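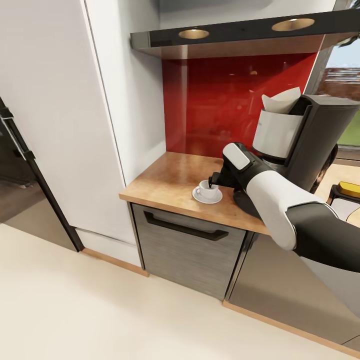 Issue 26, page 3

About Us

Hi, and welcome to Golwood! We're a small evening school for people who want to learn bookbinding, paper repair and a bit of letterpress on the side. I started it in my garage with 6 students, one wobbly press and a glue pot I'd borrowed from my aunt (she's never getting it back, sorry).

These days we rent the upper floor of the old Lamrani button factory. It has tall windows, a freight elevator that groans like a cow, and enough room for everybody to spread out their pages. Last year 277 people took a class with us, which still makes me a little dizzy to type.

Most folks begin with Skodex, our beginner course. You'll fold, sew and case in a plain notebook, then do it all over again with a rounded spine. Your first one will probably be crooked. Mine was, and I keep my grocery lists in it to this day! After that you can move on to Witix, the repair course, where people bring in family cookbooks, hymnals and falling-apart paperbacks and we figure out what each one needs.

We keep groups small so I can get around to every bench and talk too much at each one. Tools, thread and board are covered by the fee. Leather is extra, and you're welcome to bring your own.

There's a break halfway through every class, usually longer than planned, with coffee and whatever somebody baked. Doors open at 6 in the evening, and new courses start in October. Drop by before then if you'd like to poke around the paper drawers.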